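Hardwax oil or varnish for shared dining tables and internal doors

Last updated: January 4, 2025

estates_desk_north

Members' views are requested on the following matter. Our organisation manages a residential training centre with a shared kitchen and dining room, two corridors of study bedrooms and a pair of meeting rooms. The internal timber was last treated before the present management took over, and the records passed to us do not say what was used. A decision is needed before the spring intake.

The catering contractor, Prandeo, has asked that the dining tables be given a hard varnish, on the grounds that its staff clean them several times a day with a spray product and would prefer a sealed surface. Our maintenance team would prefer hardwax oil (the Reinholz satin has been proposed), as a worn patch can be treated locally without stripping the whole top. Both positions appear reasonable to us and we have not been able to settle the matter internally.

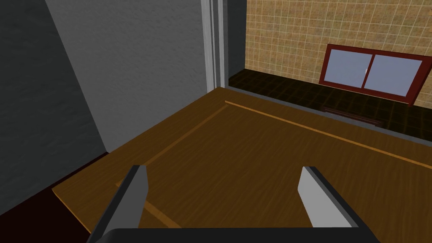
The tables are in use for 40 weeks of the year. They may be taken out of service only in the remaining 12, and a good part of that time is already promised to the electricians. Any product that needs long drying between coats is therefore at a disadvantage. We should also be grateful for advice on whether the doors ought to be done in the same product as the tables, or treated as a separate piece of work.

highmoor_facilities

We would support the maintenance team. Our own dining tables were varnished some years ago and the finish was satisfactory until it began to fail at the edges, where people lean and where chairs are pushed in. Once water gets beneath a varnish the timber darkens, and no amount of cleaning will correct it. The only remedy available to us was to sand every top back to bare wood. The tables have since been oiled. They are re-oiled at the end of each term by our own staff and no outside contractor is required.

The spray product should be looked at before anything else is decided. Many kitchen degreasers will strip an oiled surface in a matter of weeks. Please ask Prandeo for the data sheet and compare it with the care instructions for the oil.

quayside_lettings_office

With respect to the previous contributor, I do not believe that the experience described is a fair account of varnish. Edge failure is very often a result of poor preparation, in particular the failure to round off a sharp edge before coating. A sharp edge holds almost no film. We have tables in three buildings finished with a two-part water-based lacquer, and they receive a damp cloth and nothing further.

The comparison should also include labour. Re-oiling at the end of each term sounds modest when written down, but the tops must be cleaned, abraded, oiled, wiped off and left, and someone must be paid to do it. In a building with high staff turnover, the task is missed once and then it is missed every time.

highmoor_facilities

The point about preparation is accepted. I would maintain that a system which depends on perfect preparation by the lowest bidder is not one I would recommend to a publicly funded body.

quayside_lettings_office

The same may be said of a system which depends on perfect upkeep.

moderator_timber_board

Contributors are reminded to address the matter raised by the original poster. Both of the above remarks have been left in place.

stivska_hostel_admin

Our hostel in Stivska has both kinds of finish under one roof, for no better reason than that the money arrived in two parts. The tables are oiled and the doors are lacquered, and I would suggest that this is the right way round even though we did not plan it.

A table is handled all over and wears all over. A door is handled in one place, chiefly the area beside the knob, and at the foot, where it is kicked or struck by trolleys. The rest of the face hardly wears at all. If the doors are oiled, the part beside the knob becomes dark and greasy long before any other part needs attention, and local treatment leaves a visible patch on a surface that people see upright and in full light.

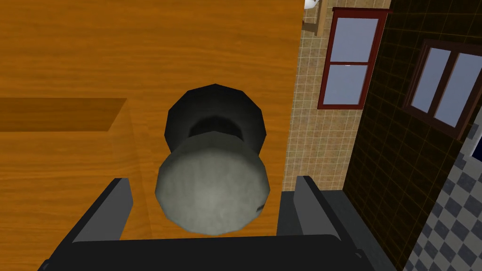

We remove all knobs and plates before any coating is applied and refit them afterwards. It was once the custom to mask them with tape, and the result was a ridge of lacquer that chipped the first time a screw was tightened. The fixings from each door go into a labelled envelope. I would also advise that the top and bottom edges of every door be sealed, including on doors that are never seen from above. Untreated end grain takes up moisture in a wet October and the door will bind in its opening until the heating has been on for some time.

estates_desk_north

We are obliged to the last contributor. Binding doors are a regular cause of complaint with us, and the usual response has been to plane the edge. It had not been suggested to us before that the edges might be unsealed. Are there any objections to planing as a general practice?

stivska_hostel_admin

The objection is that a door planed to fit in the wet months will be loose in the dry ones. I would wait, check the hinges, and plane only if the door still binds once the building has dried out. Any planed edge should be sealed the same day.

joinery_records_clerk

May I add a note of caution regarding fire doors. If any of the doors in question are rated, they should not be planed, sanded heavily or stripped without first consulting whoever holds the certification, and the finish itself may need to be of an approved type. The label is commonly found on the top edge, where a careless decorator will have painted over it. I have seen a complete corridor replaced for want of legible labels, and the cost was several times that of the decorating.

Double doors require additional care. The two leaves must be kept as a pair and rehung on the sides from which they came. It is also advisable to finish both leaves in one session from one tin. Leaves done at different times, or with material from different batches, seldom match in tone, and the difference is most noticeable when they stand open.
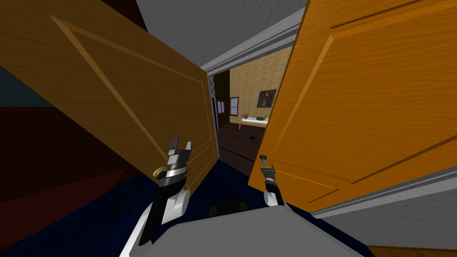
Where the doors have recessed panels, the mouldings should be coated first with a small brush and the flat areas afterwards. Lacquer gathers in the corners of a moulding and will run if it is left. A foam roller is suitable for the flats but should be kept out of the recesses altogether.

quayside_lettings_office

I agree with the whole of the above. I would ask only that the original poster record the product, batch and date of each treatment somewhere that will survive a change of management. We enter ours in Gestidora against the room number. A sheet of paper inside the cleaning cupboard would serve equally well.

highmoor_facilities

A sheet of paper inside our cleaning cupboard was thrown away by the cleaners. Otherwise agreed.

estates_desk_north

The following course has been put forward for approval. The tables will be oiled, subject to Prandeo changing to a neutral cleaner, and one table will be tried first with 4 weeks of ordinary use before the rest are begun. The doors will be lacquered under a separate order, with all door furniture removed and all edges sealed. The certification of the corridor doors is to be checked before any work is let.

Prandeo has replied that a neutral cleaner is acceptable but that it will not supply one within the present contract price. We are considering the matter. If any member has a bulk supplier for a neutral cleaner in 5-litre containers, the details would be welcome.

stivska_hostel_admin

Details have been sent by private message. The supplier does not deliver to upper floors.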